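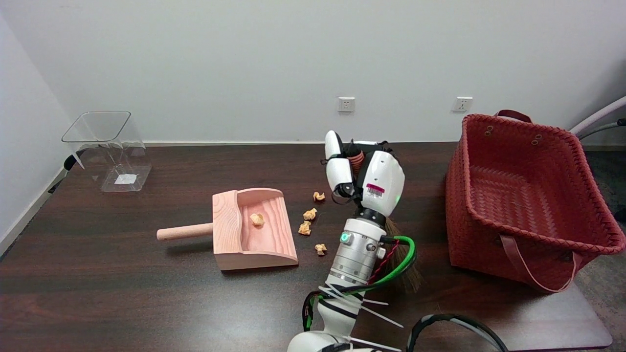 Wooden dustpan on a finished table -- scratch risk?

gavalas_4
I've started using a small wooden dustpan for scraps on my work table. The table is dark brown wood with a glossy finish. Mostly it's crumpled tan packing paper that goes from the dustpan into a clear acrylic bin at the back. Does a wood lip scratch a gloss finish over time? The table came from a shop in Harkinville and I'd like to keep it decent.

plainpine
Wood on its own, no. Grit under the lip, yes. Wipe the table first and you should be fine. I've used mine on a varnished desk for 15 years.

sultitz_shed
Disagree. I have fine lines on my bench from exactly this. You only see them with a lamp low to the surface, but they're there. Put a strip of felt under the front edge.

plainpine
Felt holds grit. That's worse than bare wood.

sultitz_shed
Not if you brush it off now and then. I've been through 2 strips since January and no new lines.

mo_in_back
Why use a dustpan at all for paper balls? Pick them up and drop them in the bin. A dustpan is for crumbs and sawdust.

gavalas_4
I make up parcels and end up with paper all over the table. Going back to the bin for every piece gets old. I fill the pan and tip it once.

mo_in_back
Then move the bin to the front.

gavalas_4
Tried it. I kept knocking it with my elbow.

Lumunell
I'd worry more about the bin than the dustpan. Acrylic has hard corners, and people slide it when it's full. Lift it, don't drag it. Also check what your dustpan is finished with. Mine was oiled and left a dull smear on gloss until I wiped it down with a dry cotton cloth a few times.

plainpine
Agree on the bin. Stick-on pads on the corners cost next to nothing.

sultitz_shed
So pads are okay on a bin but felt is bad on a dustpan?

plainpine
The bin sits still. The dustpan gets pushed along the table all day. Different thing.

gavalas_4
OK. I'll put pads on the bin and leave the dustpan bare for now, and wipe the table before I start. I'll look at it with a low lamp in a month or so and post what I find.

mo_in_back
Still think you should use your hands.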